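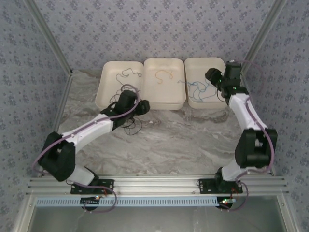 Do you need a special organizer to keep your spare cables sorted?

Any shallow open tray will do the job, as long as each kind of cable gets its own and you stick to it.

I say this as someone who has bought the special organizers. Two of them. The first was a Cokik zip case with elastic loops, and the loops went slack before the year was out. I still have the case. It holds stamps now.

The second was the Ballex drawer insert. The box claims it "ends cable clutter." It has little slots sized for a cable I have never owned, and everything I do own has to be folded in half and shoved in. So no, clutter not ended.

What I use now is plain cream trays, side by side at the back of the table. One tray for thin black cables. One for orange-yellow, one for blue. I don't label them. If a tray is open I can see what's in it, and I've never understood labeling a thing you can see into.

People keep telling me to coil everything and tie it. I tried that through March. Tying a short cable takes longer than finding it. A short one dropped in a loose curl stays put fine. Long ones, okay, wrap those, I'll give you that.

Somebody sent me the Mnguni "one touch" method, where you're supposed to decide on every cable the moment you pick it up. Have you met a cable? You pick up one and three come with it. First you untangle on the table, THEN you sort. Any system that skips the untangling was written by a person with four cables.

Also not sold on the photo-your-drawer idea. I have 675 photos on my phone of things I meant to remember. I'm not adding the phone charger.

The one rule I'd defend: don't put anything else in the trays. No batteries, no adapters, no that-one-screw. The minute an adapter goes in, it's a junk drawer without the drawer.

Before anyone asks, yes, the thin black ones still tangle with each other. A tray doesn't fix that. It means the knot is only black cables, and I can live with that kind of knot.

The Cluncombe catalog wants 494 for a wall unit with pull-out bins "for every cord in your home." For that money the cords can stay on the floor.

Will report back if I change my mind about labels. Wouldn't hold your breath.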